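Open day at the Mornetside herb nursery
04/08/2023

The nursery opens its growing areas to visitors twice a year, in January for the hellebores and again in summer for the herbs. I had missed the winter one, so I drove out for the second. Parking is in the lower field and the walk up takes a few minutes. Entry was free, with tea at the old potting shed.

Wilmer Mamani, the head grower, led the eleven o'clock tour. He started in the propagation house, where 1,566 young thyme plants were standing on capillary matting. They take cuttings from non-flowering shoots, strip the lower leaves and put them into a gritty mix with no feed in it. Bottom heat is only used before the end of spring.

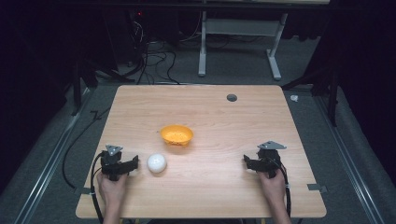

From there we went through to the mint beds. Each variety is kept in its own sunken trough, 26 in all, with a gap of bare gravel between them to stop the runners crossing. The one most people asked about was Kuvuleck, a low spearmint with a rather peppery leaf. It does well in part shade and should be cut hard after flowering. I also liked a tall apple mint called Zullura, though it would be too big for my border.

The last stop was the sage trial, on a dry bank facing south-west. The plants at the top had no water all June and looked better than those at the bottom. Wilmer puts this down to drainage and said he would plant sage on a slope every time if he had the choice.

Plants were on sale by the gate. I bought two Kuvuleck and a purple sage, and picked up the Guzmán seed list, which has 47 herbs in it this year. The sages had nearly gone by one o'clock, so go to the sales table first if you want one. Dogs are allowed on leads, but not in the glasshouses.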